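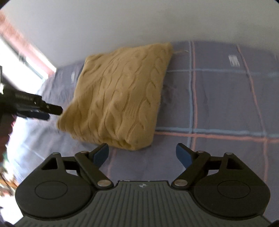 Writing a life story for someone you love is a wonderful job, and our readers at the Rendumcombe memorial pages ask great questions about it! Start small. Pick one ordinary thing and write down whatever it brings back - a recipe card, a fishing hat, a cable-knit cushion on a plaid duvet. Gretell Opoku's family began with her knitting bag and had two full pages by supper.

How long can a notice be?
Up to 3,000 characters, spaces included. Most families use far less, and short ones can be lovely.

Do I have to list every relative?
No. Many people name the closest family and then write "and many nieces and nephews." Do check the spelling of each name with a second person, please!

Can I mention pets, teams or favorite songs?
Yes, yes, yes! We love these. Anselmo Tavares's notice named all 5 of his beagles.

What if the service isn't set yet?
Send the notice anyway with "service to be announced." You can add the place and time later at no charge.

Can I fix a mistake after it's posted?
Of course. Use the Prornberg form, put the notice number in the first box (it looks like 667), and type the line just as it should read.

Do you take notices for someone who died years ago?
We do, and October is when we get the most of them.

Page updated 12/02/2021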